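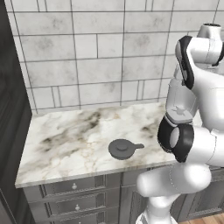 Rendered view of a robot arm at a kitchen counter with a dark gray round lid.

COSSIDE – September 21, 2025. Laboratories that store biological samples at very low temperatures have long accepted a certain amount of handling loss as part of the work. A tube is taken out of the freezer, a small portion is removed, and the rest is returned to storage. Each cycle costs the sample something. Proteins unfold, cells rupture, and a result obtained in April may not match one obtained from the same tube a season later.

The Zaslow Institute has spent the past 2 years examining how much of that loss can be avoided. Its sample storage program, conducted with the instrument maker Soka, was presented this month to member laboratories at the institute's Cosside campus. The program covered 901 donor samples, each divided at intake into single-use portions and stored in sealed plates. In total, almost 4000 portions were placed under observation.

The central change was a simple one. Under the earlier procedure, a technician received a full tube and drew from it as requests arrived. Under the new procedure, the dividing is done once, on the day of collection, and a portion that leaves the freezer does not go back. The institute describes this as a change in scheduling more than a change in equipment, although new equipment was required to make the schedule practical.

That equipment is the Degefa plate sealer, a benchtop unit developed by Soka for laboratories of moderate size. It closes a plate in 40 seconds and allows one well to be opened while its neighbors stay sealed. Earlier sealers tested by the institute used a single sheet of film across the whole plate, and opening one well often loosened the film around it. Staff then had to choose between resealing the plate and discarding portions that had not been touched.

Member laboratories raised several questions during the presentation. The most frequent concerned freezer space. Single-use portions take up more room than full tubes, and a laboratory that adopts the procedure without planning for it may fill its racks well before the end of a study. The institute recommends that intake volumes be reviewed in advance and that portion sizes be set according to the tests most often requested.

Labeling drew attention as well. Each plate carries a printed code on two sides – a precaution adopted after frost obscured a number of labels in the first months of the program. The codes are read before the plate enters the freezer and again when it is removed, and any mismatch places the plate on hold until it has been checked by a second member of staff.

Soka has confirmed that the Degefa unit will be offered to laboratories outside the program next April. Zaslow will continue to monitor the remaining portions on their present schedule, and the written procedure is available to member laboratories on request from the Cosside office.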